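Gindley Grip-Loss Guard for two-finger grippers

Part of the Salazar arm accessory range. Supplied by Curkport.

Price: 1,499 (controller, cable and two finger pads)
Availability: in stock, orders placed on a Sunday go out the next working day

The Grip-Loss Guard holds a two-finger gripper at its last commanded position when the arm goes into a protective stop. It was designed after a fault on our own bench, and it is now fitted to every Salazar arm we send out for board-level work.

What went wrong

In May an arm running the Cliltora control software tripped its joint limit while holding a part over an open computer. The stop worked as intended and the joints locked. The gripper was wired to the same supply relay as the tool lamp, and the relay dropped out. The fingers relaxed and the part fell into the case. Nobody was hurt, but the motherboard had to be replaced.

We repeated the stop 40 times on a test block. The part was dropped on 11 of them, always when the gripper was closed with low force. High-force grips held through friction in the gearbox, and the fault had not shown up in earlier testing for that reason. 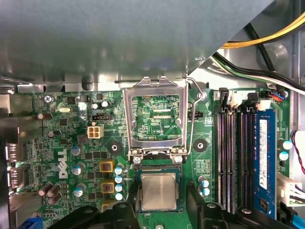 The Guard has its own small reserve supply and sits between the tool connector and the gripper. When tool power is lost it keeps the finger motor energised for up to 600 seconds, which gives the operator time to get a hand or a tray under the part. It then sounds a warning before release. Processor handling is the job we had most in mind. With the load plate flipped up and the retention lever raised, the socket has no cover over it, and a finger on either side of the processor leaves little room for a bad release. Contacts in a socket of this type bend easily and are rarely worth repairing.

What it does not do

The Guard is not a safety-rated device. It does not replace the emergency stop, a fixed guard or a risk assessment. It will not hold a part that was badly gripped to begin with, and it does not detect slip. Pressing the emergency stop leaves the fingers holding, so anyone who could be trapped by them must be able to reach the manual release on the side of the controller.

Fitting

Isolate the arm and remove any part from the fingers. Unplug the gripper cable at the wrist, fit the Guard in line and secure the controller to the bracket. Set the tool output in Cliltora to "held". Before going back to live work, run a stop test with a dummy part over a soft mat, using the lowest grip force in your program.

Existing owners

Salazar arms with the older relay board can be upgraded. Send the serial number of the arm to Curkport service before ordering, as the earliest boards need a different cable. Until the Guard is fitted, do not use low-force grips above open equipment.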